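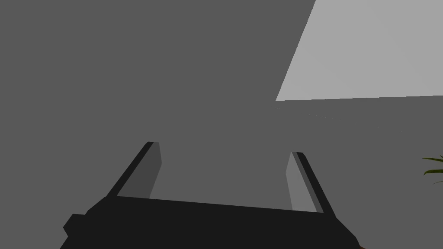 Figure 1. Simulated gripper with the jaws open and nothing between the fingers.

3. Setting up the gripper cell

Our cell at Prulmont exists twice, once on the bench and once in the simulator, and most of this term went into making the two agree. I took the simulated side and Ingrid Kowalczyk had the bench. I had never set up a gripper before and I loved it, even the dull bits!

The first job was the zero position. The Grinari controller counts steps from wherever the fingers happen to be when it wakes up, so every session starts with the same routine:

Open the jaws fully and wait for the stop.
Set the counter to zero.
Close to 10 mm on the gauge block and read the counter.
Open again and compare.

The count at the block should be 600. On the bench we were getting 74 too many, and we spent two afternoons blaming the software before Ingrid found a loose grub screw on the drive shaft — tightened, it came back to 600 on the next try. I then went through the model and found my own mistake, a finger offset typed in with the wrong sign.

The wrist view was next. We keep both fingertips in view with the jaws open, so that a bad offset shows up before anything gets picked. The model is plain, flat greys and a nearly black housing, and it loads in roughly 7 seconds, so checking a change is quick.

Soledad Park has asked us to write the zero routine up as a start-up script, and we want that running by November. The cable clamp on the bench gripper still needs replacing.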